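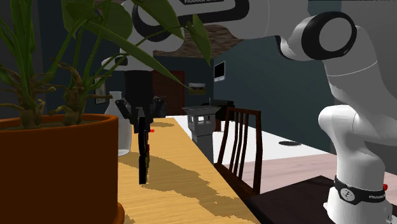

Survival tin

A survival tin is a small metal box, usually of the sort once used for tobacco or mints, packed with items meant to keep a person alive outdoors. It is sold ready-made by camping and preparedness stores and is also assembled at home, often over several evenings and with more pleasure than the prospect of being lost in the woods would seem to justify.

Contents

The typical tin holds matches or a fire steel, a length of snare wire, fish hooks and line, a button compass, water purification tablets, a candle stub, a sewing needle and a few safety pins. Most also include a wire saw, which cuts through a wrist-thick branch given patience and an owner who has brought gloves. The gloves do not fit in the tin.

Retail versions tend to advertise a piece count. The Vestwood Pocket Tin is listed as a 337-piece kit, a figure reached by counting each match, each split shot and both halves of the instruction leaflet. The rival Musport model claims only 17 pieces and costs more, on the grounds that its owner is a serious person.

The lid is sometimes polished on the inside to serve as a signal mirror. Sealing is done with a turn of electrical tape, itself counted as a piece by some makers.

History

Small emergency kits were carried by military aircrews and soldiers in the twentieth century, and the civilian tin borrows freely from them. The hobby version spread through outdoor manuals and later through online stores, where it became a standard gift for relatives who are hard to buy for.

Lauritsen, a mail-order firm, is generally credited among collectors with the hinged double-deck tin, whose upper tray was intended to keep the fish hooks away from the bandages. Early examples had a weak catch, and the hooks and bandages got acquainted in the mail. A revised catch followed the next August.

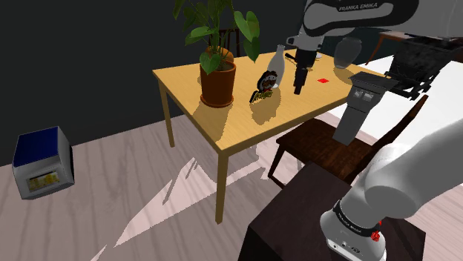
Later Lauritsen tins dropped the tray altogether and used the space for a second candle. Collectors prefer the faulty ones.

Use

Documented use in an emergency is hard to come by. An informal poll on the hobby forum Fandum drew 1,163 replies from owners. Most said they had opened the tin mainly to rearrange it. The needle and safety pins were the items most often put to real work, followed by the matches, generally for a barbecue. Two respondents had tried the wire saw on garden furniture.

Criticism

Outdoor instructors point out that a tin contains no shelter and hardly any water, the two things a lost hiker is likely to want first. Supporters reply that the tin is a backup and was never meant to replace a proper pack. Tins are nevertheless often found inside the proper pack, at the bottom, under the tent.

Airport security is a further difficulty, as the blade included in many kits is not allowed in carry-on bags.

See also

Fire steel
Bug-out bag
Junk drawer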